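We use cookies to remember your reading preferences. Accept all | Manage settings

In praise of the tray

I want to make the case for trays. Big ones, small ones, shallow baskets with holes in the rim, the plastic sort that costs less than a sandwich! I have become slightly evangelical about them since January, when I finally tackled the work table at Oltberg, the shared workshop where I rent a corner, and I'd like to bring a few of you with me.

For years I believed in drawers. I had 24 of them at one point, in two tall cabinets from Arrieta, all beautifully labelled, and I could never find the tape measure. A drawer hides things, and once something is hidden I stop believing I own it (I bought the same set of small screwdrivers 4 times). A tray hides nothing. You look down and there it all is, a little group of things that belong together for the moment, with an edge round them to say so.

The edge is what I love most. Put two cups straight down on a wooden table and they are clutter, waiting for an elbow. Put the same two cups in a tray and they look like part of a plan. You can pick up the lot and wipe underneath. Even a small piece left out on the bare wood becomes easy to spot, precisely when everything near it has a home. 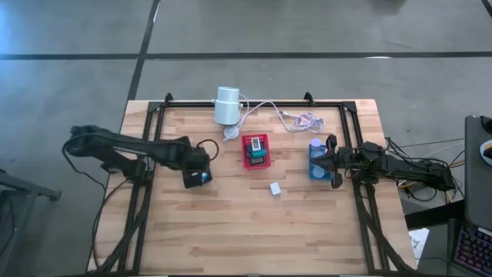
Colour does half the work

My other great enthusiasm is for strong, plain colours. I know the fashion is for wicker and oatmeal felt, and very handsome it looks too, but give me a red basket and a blue tray on a pale butcher-block top any day. You can tell them apart from the doorway. You can shout "it's in the red one!" across a room and be understood. Clear plastic cups sit nicely in a blue tray as well, as the colour behind them makes them much harder to overlook.

I would keep the numbers low, mind you. I tried nine trays at once, in the first flush of love, and ended up with a table made entirely of trays and nowhere to put a mug. Two or three on the go is plenty, with bare wood left between them. Bare wood is lovely stuff and deserves to be seen.

A friend objects that a basket is only a drawer with the top off, and that mine will silt up with odds and ends. She has a point, and the one by my kettle at home is a disgrace. But I can see that it's a disgrace, every morning at seven, and sooner or later I tip it out and sort it. I never once did that with a drawer.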